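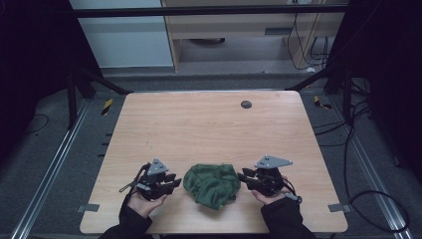

Review rápida do kit de garras Zullum, que usamos no clube de robótica da Vastavau. Compramos 2, montadas pela turma em janeiro. Desde então foram 1000 aberturas no caderno de testes, quase tudo com pano, que é a prova da competição Larnar.

Montagem: chata. Manual fraco, parafuso miúdo, faltou uma arruela no nosso. O Kayode Yusuf refez a parte do cabo duas vezes — ficou bom.

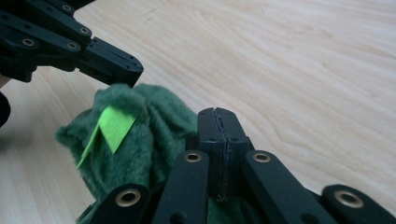

Na mão é leve, o punho não cansa. Articulação suave, sem folga até agora. Já as borrachas... aí complica. Borda desfia cedo. Pra pano grosso ainda serve, pra coisa lisa eu trocaria logo.
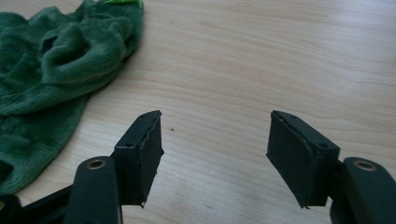 Garra aberta ao lado do pano verde, dedos com espuma ou borracha na face interna.

Testamos tambem a da Ongart no ano passado. Fecha mais firme, mas pesa e a peça de reposição demora demais. Pra aluno iniciante fico com a Zullum.

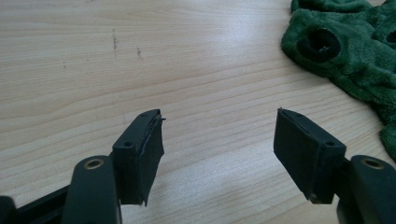
A borracha do dedo esquerdo parece estar descolando, a do direito está mais inteira.

Nota 7. Se vier borracha melhor na proxima versão sobe pra 9. O suporte respondeu rapido, ponto pra eles. Quem for comprar pra escola: peça pads extras junto, o frete separado não compensa.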